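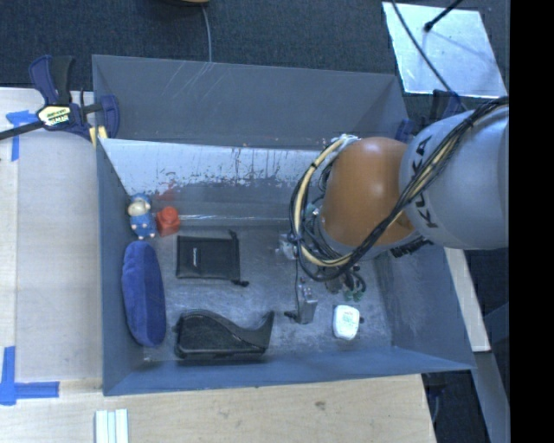 Why do we sort our toys before we put them away?
We sort toys so that we can find them again, so that small bits don't get lost, and so that soft things and hard things don't spoil each other.

Print this page | E-mail this page to a friend

Search: type a word here Go

Sorting Out the Toy Bin
by Madalena Tavares

Hello again! Last time I wrote about why socks go missing, and I had a lovely pile of letters about it. Lots of you asked for something on toys, so I've been thinking about toy bins. I love a big bin. You can get an awful lot into one, and at the end of the day you just sweep everything off the carpet and in it goes. Lovely and quick!

Finding something again is the slow part. Big things are easy, but the little things slip down the sides and lie in the corners. A little toy figure with a blue cap can be tucked up against the wall of a bin, with a small red toy next to it that's hardly bigger than a block, and you could rummage about for ages before your fingers landed on either of them.

So let's think like sorters.

What is sorting?

Sorting means putting things into groups because they are the same in some way. The clever bit is that YOU choose the way. You could sort by colour, by size, by what things feel like or by what you do with them. The same heap of toys can make completely different groups each time.

Try it with four things: the toy figure in the blue cap, the little red toy with a round knob on top, a long royal-blue plush thing (plush is the fuzzy cloth that soft toys are made of) and a flat black drawstring pouch.

If I sort by colour, the figure and the plush go together, as the figure has a blue body too. The red toy has a group all to itself, and so does the pouch.

Now if I sort by size, the figure has to leave its blue friend and go in with the small red toy. The plush moves in with the bigger things.

And if I sort by what they're for? The pouch isn't really a toy at all. It's for keeping other things in! My nephew Senan spotted that before I did, and he was very pleased with himself.

Which way is best?

That depends on what you want to do next. I used to help at the Jerville toy library, where we had 586 toys on the shelves, and we tried sorting by colour one December. It looked beautiful, like a rainbow. But then a boy came in and asked for a puzzle, and we had to look on every single shelf, red ones, green ones, all of them. After that we sorted by kind: puzzles with puzzles, soft toys with soft toys. The rainbow was prettier, I must say.

At home I'd start with soft and hard. Soft toys can be squashed and they don't mind. Hard toys have corners and knobs that can catch on fuzzy fabric and pull at it. Soft toys also pick up dust and crumbs from the bottom of a bin, so they're better off on a shelf or the end of your bed, if you've got room.

After that, pick out everything that's smaller than your fist. Those are the ones that get lost, and they're also the ones that babies put in their mouths, so if you've got a baby brother or sister they need to go somewhere high up or shut away.

What a drawstring is good for

I think a drawstring pouch is one of the best ideas anybody ever had. There's a tunnel sewn along one edge, and a cord runs through the tunnel. Pull the cord and the cloth bunches up into little folds (we say it is "gathered") until the opening is closed. Some cords have a knot at the end to stop them sliding back inside, and some have a toggle, a little stopper you pinch to move along.

You can put all your tiny toys in one and hang it on a hook. And when it's empty it lies flat and takes up almost no space, which you can't say of a big metal bin!

Have a go

Tip out your toys, or just ten of them if you've got masses. Sort them one way, then mix them up and sort them a different way. See if somebody at home can guess your rule. Wael Ouazzani, who is seven and wrote to me from Seixas, sorts his into "things that roll" and "things that don't", and his grandma took ages to get it.

If something won't fit in any of your groups, give it its own. Then put everything back, smallest things last, so they end up on top.

Next time: why do zips get stuck?

Print this page | E-mail this page to a friend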